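Counting supporting parts in the Clament studio films

I have been indexing the films made by the old Clament studio for a few years, mostly in the evenings, and the part of the work that takes longest is the supporting cast. The leads are easy. They were billed above the title, they had contracts, and their names were spelled the same way each time. The man who plays the sheriff's deputy in one western and the bank clerk in the next is harder to follow.

The index now holds 1,446 credited parts. When I last wrote about it, in January, the total was 1,369. Most of the difference comes from the Temstead serials, which I had left out because only the first chapters carried a full cast list. I now enter a player for every chapter in which the face can be matched to a named credit, and mark the entry with an M. An entry without an M comes straight from the titles.

Matching by face has limits. Make-up in the early sound westerns was heavy, beards were glued on and taken off between reels, and the surviving prints of the serials are soft. I do not accept a match from a single long shot. There has to be one close view, or a line of dialogue in a voice I can compare with another film. Under that rule I have dropped 15 entries that were in the previous version, including the stagecoach driver in chapter two, which I had been fairly sure of.

Billing order causes its own trouble. Clament listed players by salary until the move to Clallville, then by order of appearance. A character actor who drops from fourth to ninth place in that period has not necessarily been given smaller parts. I have seen this read as a decline in more than one printed guide, and it is wrong in at least 3 cases I can check against running time.

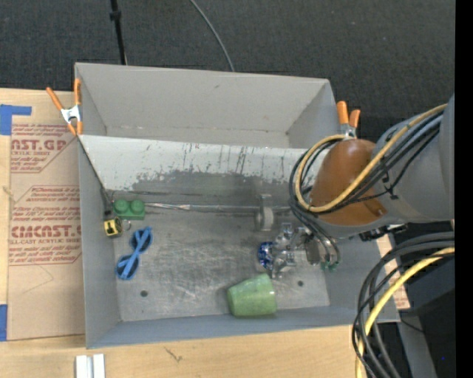 Robot gripper over a gray bin
Toy block, tape measure, toy sunglasses and cup

Stage work is the next gap. Many of these players spent the summer months with the Niven touring company and came back to the studio in autumn, so a blank half-year in the film list often has a theatre programme behind it. The programmes give the part but seldom the dates, and replacements were written in by hand or not recorded at all. I am entering them in a separate table for now, with the season only.

The next version will also split "bit part" into speaking and non-speaking. I resisted this for a long time, as the prints are not complete enough to be certain that a silent part was always silent — two of the Temstead chapters have lost most of a reel. Those will carry a query mark until a better copy is found.

Corrections are welcome if they come with the film title and the reel.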